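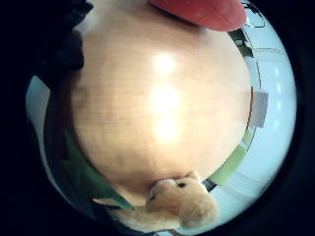 Pirnison Chalk, box of 2

If you've ever miscued on the black with a whole pub watching (and haven't we all!), you'll know how much a decent bit of chalk matters. Ours is a soft green cube that goes on smoothly and suits both pool and snooker tips.

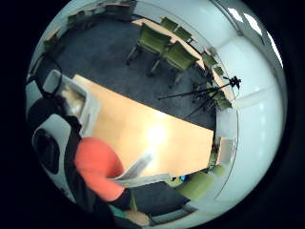 Akash Malhotra, who runs the Tuesday league in Burkcombe, has been using it since May and tells us he now chalks up far less often, which his opponents are rather pleased about.

Product code: 2776
Also available: Pirnison Chalk, blue, code 3970
Orders placed before noon go out the same day.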